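Ticket 651
Subject: Demo cell stops after 40 minutes, open day Saturday
Site: Sumcombe, ground floor demo room
Opened by: Gøran Viklund
Assigned to: Triko support, second line
Priority: High
Status: Closed

Initial report

We are showing the arm at the Sumcombe open day on Saturday, doors at 10:00. The demo is simple. The arm picks a block out of the bin, puts it on the table, waits, picks it up again and puts it back in the bin. Visitors can move the bin between cycles and the arm is supposed to find it again.

During rehearsal the cell runs fine for 40 minutes and then stops above the bin with "grasp timeout". After a restart it runs again and then stops at the same point. Controller software is the version Triko installed in January. No changes to the arm since then. The gripper fingers were swapped for the long ones before the Mollah visit.

Log file attached. I need this working by Friday night at the latest.

Reply, Triko support, 09:20

Thanks for the log. The timeout is set to 1000 ms and the last successful grasps before each stop are taking 940 to 990 ms, so the fingers are closing more slowly as the run goes on. Please check the following and report back:

1. Finger speed setting in the gripper menu. Should be 60.
2. Cable slack at the gripper with the arm at its lowest position.
3. Whether the stop also happens with the bin removed and the block directly on the table.

Do not raise the timeout yet.

Reply, Gøran Viklund, 11:45

1. Finger speed was 40. Somebody must have turned it down for the Mollah visit, where we had school classes standing close. Set back to 60.
2. Cable looks OK to me. It is not tight at any point in the cycle.
3. Ran one hour without the bin at speed 60, no stop. Ran again with the bin and got a stop after 52 minutes. So better, but not fixed.

I also noticed that the stops with the bin are always at the right end. If I put the block on the left side of the bin it does not seem to happen.

Reply, Triko support, 13:10

That helps. At the right end the arm has to reach over the rim and comes down with the wrist turned. With the long fingers there is less clearance than the path planner thinks, as the tool model in your configuration is still the one for the short fingers. The planner adds small corrections each time and the grasp starts later and later.

Please load the tool file "long_fingers" from the Zurkmont package, then redo the tool calibration. It takes 15 minutes if the table is clear. Afterward, run the bin cycle with the block toward the right end and send a picture of the arm in the low position, with the other demo parts set out as they will be on the day.

Reply, Gøran Viklund, 15:35

Tool file loaded. The first calibration failed with "reference not found". I had left the cylinder too close to the reference point. Moved it, second try went through.

Cycle is running now. Picture as requested:
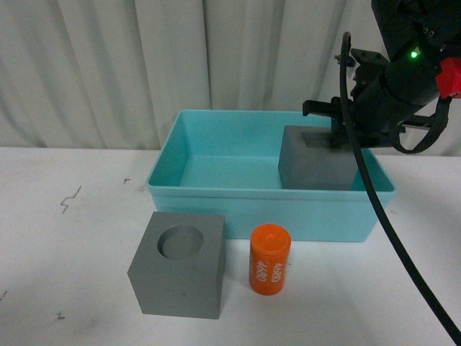 Low position over the block, right end of the bin. Holed cube and orange cylinder in front.

Grasp times are 610 to 640 ms for the first 30 cycles. Will leave it running until I go home.

One question. The cable comes down across the right part of the bin in this position. Is that a problem when visitors move the bin?

Reply, Triko support, 16:05

Grasp times are good. Finger position in the picture is what we would expect with the long fingers.

On the cable – yes, I would tidy that. A visitor lifting the bin could catch it. Clip it back along the arm if you can, but leave the small loop above the fingers so the wrist can still turn. After clipping, jog the wrist by hand to both ends of its range before you start the program. If you can't get to it before Saturday, have the demonstrator move the bin instead of the visitors.

Reply, Gøran Viklund, Friday 08:15

Left it on until 18:30 yesterday, no stops. Longest grasp 655 ms. Cable is clipped now and the wrist turns freely both ways. Ran another hour this morning, same result.

The second part of the demo, with the cylinder and the cube, will be done by hand by the visitors. We did not have time to teach it and I don't want to try anything new the day before.

Update, Gøran Viklund, Saturday 16:50

Open day finished. One stop at 13:20, but that was the emergency button, pressed by a visitor who wanted to know if it worked. Reset took two minutes. No grasp timeouts.

Please send me the steps for saving the tool file together with the program, so it is not lost the next time someone changes fingers. After that you can close this.

Reply, Triko support

Menu: Program, Save as, tick "Include tool and gripper settings". This also stores the finger speed. Do it once for each finger set and give the two files different names.

Closing ticket. Resolution: wrong tool model and low finger speed, both corrected on site.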